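La mesa de Rania Fawzy está cubierta casi por completo por un tablero blanco, y solo queda a la vista una franja de madera clara en el borde del fondo. Fawzy diseña recipientes pequeños para Mondum y trabaja desde hace 4 años en la misma pieza: un vaso de color crema formado por anillos apilados, destinado a aclarar pinceles y brochas. En el catálogo interno figura como modelo 418.

«El blanco me da una referencia neutra. Sobre madera, el crema se ve amarillo y cualquier decisión de color sale mal», explica. 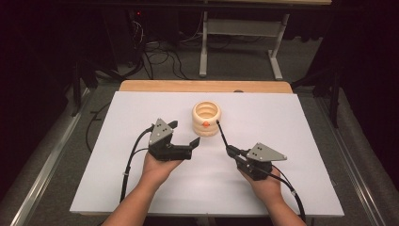
*El vaso de anillos sobre el tablero de trabajo.*

El perfil ondulado responde, según la diseñadora, a un problema de agarre. Los primeros prototipos eran cilindros lisos. «Un cilindro liso obliga a apretar. Con los anillos, los dedos se apoyan en el surco y la fuerza necesaria baja bastante», afirma. El punto naranja es el elemento de color más vivo. Visto de cerca tiene volumen y recuerda al pico de un pato.

Fawzy no le atribuye un valor decorativo. «Indica la orientación. Quien pinta deja el vaso siempre con el pico hacia el mismo lado y sabe dónde va a encontrar la brocha sin levantar la vista». Reconoce que en Mondum hubo discusión: el departamento de ventas pedía ojos y alas. «Dije que no. Con el pico es suficiente».

El anillo superior es el más ancho y forma un borde grueso y redondeado. Essam Radwan, responsable de moldes en el taller Tahiri, intervino en esa parte del desarrollo. «El borde es lo más difícil de la pieza. Tiene que sostener un mango inclinado y no puede tener arista», señala. La primera serie fue de 3000 unidades y se fabricó en julio. Radwan descartó 60 por marcas en los surcos entre anillos – la zona en la que, dice, el molde conserva peor el calor.

Con una brocha dentro, el mango negro baja hasta la cubeta interior y el resto descansa contra el borde trasero, con el pelo hacia arriba. Fawzy defiende esa posición para el reposo. «Las cerdas solo van hacia abajo durante el aclarado. Después se da la vuelta a la brocha. Si se queda apoyada en la punta, se deforma».

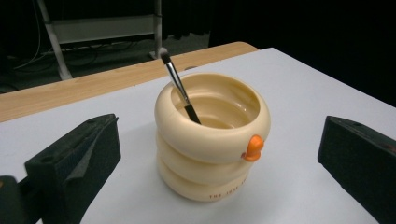
## Lo que queda por resolver

La cubeta es poco profunda, y ese es el reproche que más recibe. Fawzy lo acepta a medias: «Admite poca agua y hay que cambiarla a menudo. Para acuarela pequeña y maquillaje me parece correcto. Para acrílico, no». Radwan prepara un molde más hondo, con el nombre provisional de Rositia, que mantendrá el diámetro de la boca.

También está pendiente la impresión en rojo oscuro del anillo inferior. Las letras son muy pequeñas y la curva se lleva parte de la línea. «Habrá que acortar el texto o cambiarlo de sitio», dice Radwan. Fawzy prefiere acortarlo.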